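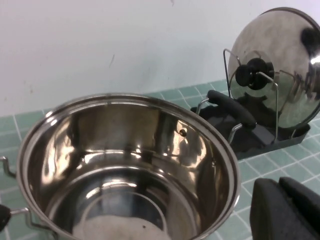
Martti Harju

The household inventory covered 364 pots with matching lids, recorded in rental kitchens fitted out by Khokhar. Participants filled in a storage sheet for each pot, giving its usual location, the location of its lid, and any items that had to be moved before either could be taken out. Lids kept on the pot were coded L1 and lids kept apart, in a rack or drawer, were coded L2. In 203 cases the code was L1. The remainder were coded L2, including lids with no fixed location.

The two arrangements make different demands on shelf space. A lid in place adds its dome and knob to the stored height, and the pot can no longer hold a smaller vessel. A lid in a rack occupies a narrow slot but requires a second footprint beside the pot. Side handles were counted in the width of the footprint, following the procedure of Xiong and Gasser.

**Figure 4.** Covered pot (L1) beside a tray with wire dividers. The overhang of the lid and the position of the knob determine the clearance required above the rim.
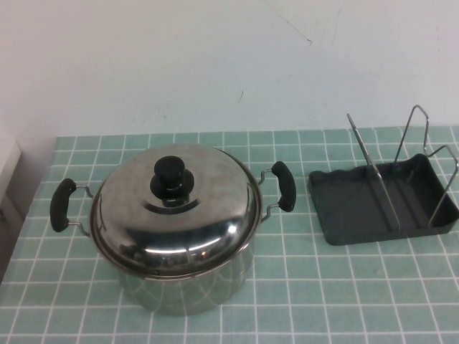
### 4.2 Clearance and access

Clearance was measured from the highest point of the knob to the underside of the shelf above. For L1 pots, participants tended to report the height of the body alone, and 273 sheets from the full inventory were returned for correction on this point. Corrected values are used throughout. Racks were measured with the lid upright, and the lean of the lid was included in the depth.

Access was coded separately. A pot was treated as accessible if it could be lifted by both side handles without shifting a neighboring item. Ulla Oksanen recoded the sheets from the Cluvton building independently, and disagreements were settled by remeasuring the shelf.
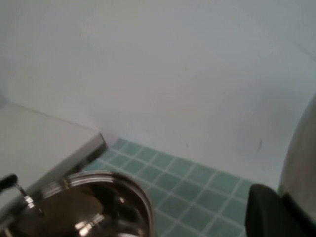

Nesting was the main source of ambiguity in the access codes. Several households stored a saucepan inside a stockpot and entered both as accessible, although the inner one had to come out first. Interior diameter was therefore taken at the rim and again at the base. On polished steel the base reading is the less certain of the two: the rim stands out as a bright ring, but the dark, mirror-like interior carries blurred reflections that can be mistaken for an edge. Base readings were repeated with a rigid gauge, and the smaller value was retained.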